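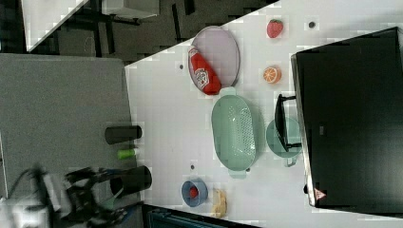

A mint-green colander with two short handles, on a white table with a saucepan, a bowl and toy food.

Colander

A colander is a bowl with holes in it, used in the kitchen to drain liquid from food. It is used most often for cooked pasta, boiled potatoes, washed salad greens, berries and canned beans. Water runs out through the holes and the food stays in the bowl. The English word goes back to the Latin colare, meaning to strain.

Colanders are made of metal, plastic, enameled steel, silicone or fired clay. Most have a handle or grip on each side, and many stand on a foot or a ring that keeps the bottom of the bowl above the sink. A perforated bowl with a fine wire mesh in place of punched holes is usually called a strainer or a sieve, although in everyday speech the words are mixed up freely.

Shape and parts

The body of a colander may be round or oval. Round ones are the older and more common form, and they stack well with mixing bowls. Oval ones fit across a narrow sink, and some have handles that pull out to rest on the rim. Depth varies a good deal. A deep bowl holds a full pot of spaghetti without spilling, while a shallow one is better for soft fruit, which gets crushed under its own weight.

Handles are of two main kinds. Loop handles are attached to the outside wall and stay clear of the food. Tab handles are formed as part of the rim and are common on molded plastic, where the whole object comes out of the mold in one piece. A few models have a single long handle like that of a saucepan, with a hook on the opposite side to catch the edge of a pot.

The rim is usually rolled or thickened. On thin sheet metal this stiffens the bowl and covers the cut edge.

Holes

The size and layout of the holes decide what a colander can be used for. Large holes drain fast but let rice, lentils and small pasta through. Small holes hold these back but clog more easily with starch. Makers settle on a size somewhere in between, or sell the same bowl in two versions.
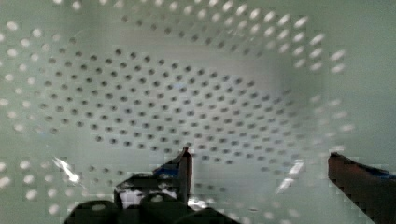 Rings are the usual layout on a curved bowl, as they follow the shape of the wall and can be repeated from the center outward. Staggered rows are also common and put more openings into a given area. Older enameled colanders often have the holes grouped as stars, petals or triangles, with plain surface left between them. The decoration has a practical side, as the plain areas keep the metal strong.

Many bowls have a band of solid wall between the holes in the base and those higher up the sides. Colanders with holes only in the base drain more slowly when the food packs down and covers them. Holes in the sides help in this case, and they also let steam out when the colander is set over a pot.

Materials

Stainless steel is hard-wearing and can take boiling water and the dishwasher. Aluminum is lighter and cheaper but dents, and it can darken with time. Enameled steel was the standard household material for much of the twentieth century – it is smooth and easy to clean, but the coating chips, and the bare steel underneath rusts, often starting at the holes.

Plastic colanders are light and quiet and come in many colors. Their tolerance for heat depends on the type of plastic. Silicone colanders fold flat for storage. Clay colanders are rarely sold for cooking today, although potters still make small ones, known as berry bowls, with a matching saucer to catch the drips.

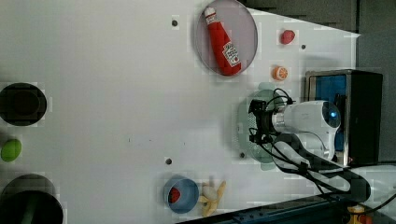

A pale green colander near a light blue bowl, with a ketchup bottle lying on a plate.

History

Clay vessels with pierced walls are known from many early settlements. Some were probably used to separate curds from whey, although the purpose of a given piece is often hard to settle. Roman kitchens had pierced bronze strainers, some with finely patterned holes. Bronze and later tinned iron remained in use for wealthier households, while pottery served most others.

Machine punching made metal colanders cheap. In the town of Harneck, the Gillero works began stamping enameled bowls with a staff of 30 and at its height turned out 2,000 pieces a week. Its best-known model, the Pamen, had a pierced foot and two loop handles and stayed in the catalog for about 80 years with small changes to the handles. When the works closed, its pattern plates passed to the Jurčo collection of household goods, also in Harneck. The collection lists 1,078 colanders, strainers and skimmers, and puts a selection on show each February.

Use

For draining pasta, the colander is set in an empty sink and the pot is tipped slowly, away from the body. A quick shake removes water caught between the pieces. Cooks who want to keep some of the cooking water place a bowl underneath or scoop out a cupful first.

Raw fruit and vegetables can be rinsed directly in the colander under the faucet. Sliced eggplant and cucumber are salted and left in it for half an hour or so to draw out moisture, often with a plate on top as a weight. Lined with cheesecloth, a colander can be used to thicken yogurt or strain stock. A metal one can also serve as a steamer over a pot of simmering water if the lid fits closely enough.
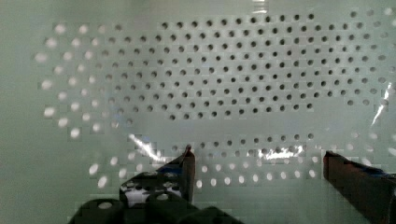
Cleaning is easiest right after use. Starch dries hard around the edges of the holes and then has to be soaked off. A stiff brush worked from the outside pushes trapped bits back into the bowl, where they can be rinsed away. Steel wool scratches plastic and enamel and should be kept for bare metal, if used at all.

Toy versions

Colanders are a common part of children's play kitchens, along with small pots, plates and pretend food. Toy ones are mostly plastic or thin metal. Ordinary kitchen colanders are also used in sand and water play, where children pour, sift and watch the water come through.

See also: Chinois, Salad spinner, Sieve, Skimmer, Steamer basket

Page last edited 11/13/23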